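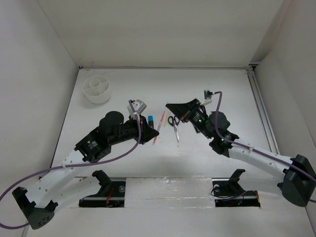 Round desk organiser, empty, with the pens still on the table

Sorting pens and scissors into a round divided organiser

Posted by Tímea Bognár

I have a round white organiser with a small ring in the middle and wedge-shaped compartments around it. The walls are low. It replaces a drawer that had collected pens for years. I need a fixed arrangement that my two children and I can all follow. Specifically: do the scissors go in the centre ring or in a wedge, and should highlighters be kept apart from ordinary pens? The desk is white and 40 cm deep against the wall, so the organiser has to stay at the back left.

Andor Vincze

Centre for scissors. Wedges for the rest. I have a Golau one and never had any trouble.

Noémi Mészáros

I would not use the centre ring before measuring it. On the Fodor model I have at work the ring is narrower than the handles of any adult scissors, and they sit at an angle and tip over.
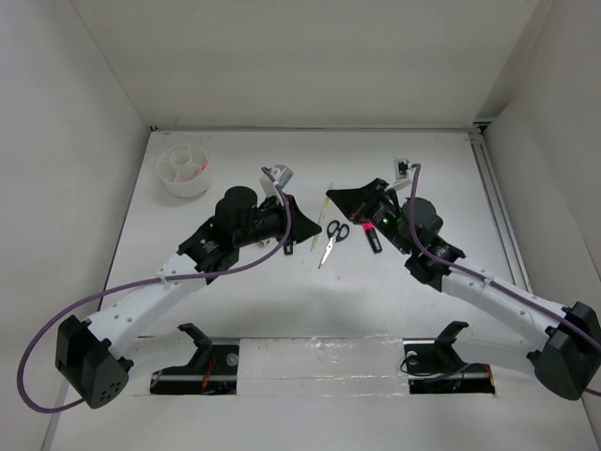
Scissors are the item that decides the layout, so place them first. Low walls support only the bottom of whatever stands in them, and a heavy top end will lean until it meets something. Black-handled scissors with shiny silver blades, like the pair lying on the table here, should go into a wedge, blades down, with the handles resting towards the outer rim. Leave the wedge opposite for the heavier markers. If the children are small, keep the scissors out of the organiser altogether.

My order of work is scissors, markers, highlighters, then thin pens. Test each pen on scrap paper before it goes in. Up to 40 pens came out of our office drawer in November and a good part of them were dry.

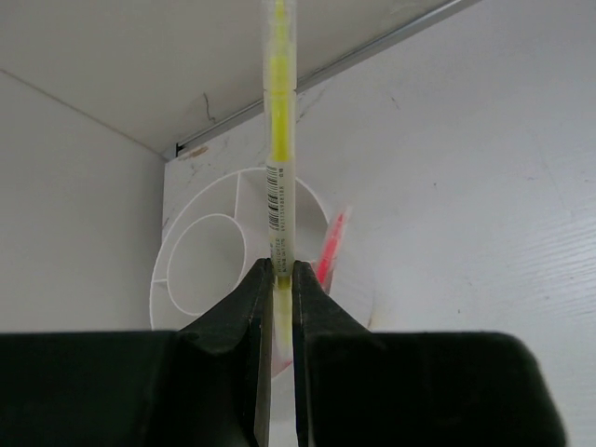
Yellow highlighter, held upright between two black gripper fingers

Highlighters get their own wedge. They are used for a different job and people look for them by colour, so a mixed wedge gets emptied on to the desk every time. Store them with the cap on. Flat or upright makes little difference for a few weeks, but in a divided pot you have no choice anyway.

For anything with a clear cap, check that it is pushed fully home before you put it away.

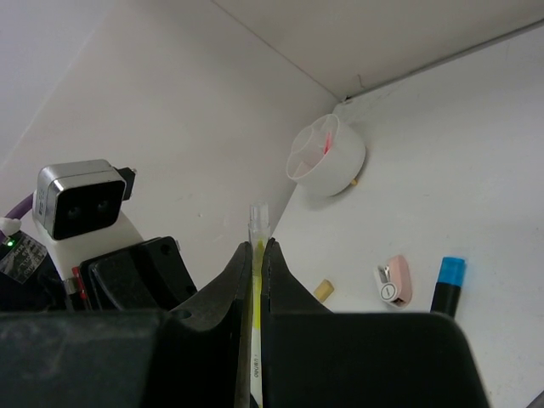
A cap that is only resting in place will come off when the pen is lifted by the top, and the barrel stays behind in the wedge. Put the thin pens in last, no more than 3 to a wedge, and use the centre ring for short items such as a rubber or a sharpener.

Kristóf Bíró

Agree with Noémi on the scissors. One addition: put a thin felt disc under the organiser. Mine slid on a smooth desk whenever somebody pulled a marker out. I cut the disc from an old Zundance place mat, 175 mm across, no glue.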